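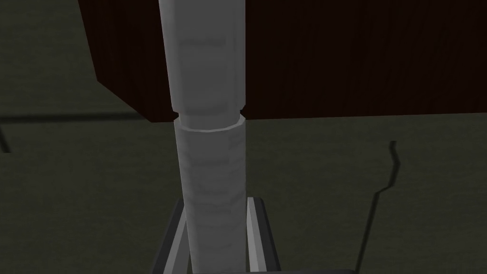 Geum-ok Maengさんから、前回の記事にこんなコメントをいただきました。Kisariの体験版を入れてみたけれど、円柱をつかむ練習課題でどうしても指が斜めに当たってしまう、設定が悪いのか自分が下手なのか分からない、もう少し初歩から書いてもらえないだろうか、とのこと。

ありがとうございます、こういうお便りがいちばん励みになります! たしかに前回は導入の話ばかりで、肝心の「つかむ」ところは駆け足になってしまいました。今回はお茶でも飲みながら、ゆっくりいきましょう。

Kisariをご存じない方のために少しだけ。Wultbergが出しているロボットアームの学習キットで、実機を買わなくても、シミュレーターだけで把持の練習が始められます。私は11月から使っていて、いまではすっかり夜の楽しみになりました(家族には少しあきれられています)。

準備するもの
Kisariの基本パック
マウス(トラックパッドでもできますが、手首が疲れます)
手先カメラの表示を出せる程度の画面の広さ

手順1 練習課題を開く
起動したら「課題」から「円柱の把持」を選びます。読み込みには私の古いノートパソコンで18秒かかります。途中で画面が暗くなっても、そのまま待ってあげてください。開いたら、まず表示を「手先カメラ」に切り替えます。全体表示のほうが安心に見えるのですが、指と円柱のすき間は手先カメラでないとなかなかつかめません。

手順2 指を開いて、離れたところで向きを合わせる
Maengさんがつまずいているのは、おそらくこの段階です。近づいてから向きを直そうとすると、片方の指だけが先に当たってしまいます。私も最初の週はそればかりやっていました。まず「開閉」のつまみをいちばん右まで動かして指を開ききり、円柱から離れた場所で手首の回転を合わせます。
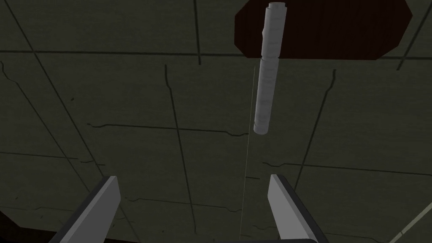

手首の回転は、一度に大きく動かさず、2度ずつ送るのがおすすめです。矢印キーを軽くたたくだけで済みますし、行き過ぎてもすぐ戻せます。円柱がわずかに傾いている場合は、床ではなく円柱のほうに合わせてください。床の線はまっすぐで目を引くので、ついそちらに合わせたくなるんですよね。

手順3 まっすぐ近づく
向きが決まったら、「前進」だけを使って近づきます。横移動はここではさわりません。左右のすき間が同じくらいに見えていれば大丈夫です。片側が狭いと感じたら、惜しがらずにいったん下がりましょう。下がるのが面倒で横にずらすと、たいてい円柱を押してしまいます。

手順4 ゆっくり閉じる
「開閉」のつまみを左へ少しずつ動かします。接触の表示が両側とも点いたら、そこで止めて、ひと呼吸。力の設定は初期値のままで構いません。強くしたくなる気持ちは分かりますが、円柱の課題では初期値で足りました。

手順5 記録を残す
うまくいってもいかなくても、「保存」を押しておきます。あとで再生すると、どこで向きがずれたのかがよく見えます。私の記録フォルダーはもう2648件になっていて、整理しなければと思いながら手をつけられずにいます。

追加パックは必要?
これもよく聞かれます。Bornettiの追加パックには箱や取っ手つきの容器の課題が入っていて楽しいのですが、円柱で困っている間は基本パックだけで十分だと思います。Seoの操作パッドも試しました。握り心地は好きですが、2度刻みの細かい送りはキーボードのほうがやりやすく、私はいまのところ円柱の課題では使っていません。

不満も書いておくと、Kisariの説明書は用語の索引がなく、「前進」が手先の向きを基準にした前進なのか、台座から見た前進なのかが分かりにくいです。初期状態では手先が基準です。動きがおかしいと思ったら、設定の「座標」の欄を見てみてください。ここが「台座」に変わっていると、手順3がまるごとうまくいかなくなります。

Maengさん、もしそれでも斜めに当たるようでしたら、「座標」の欄がどちらになっているか、またコメント欄で教えてくださいね。次回は、つかんだ円柱を持ち上げて別の場所に置く課題に進む予定です。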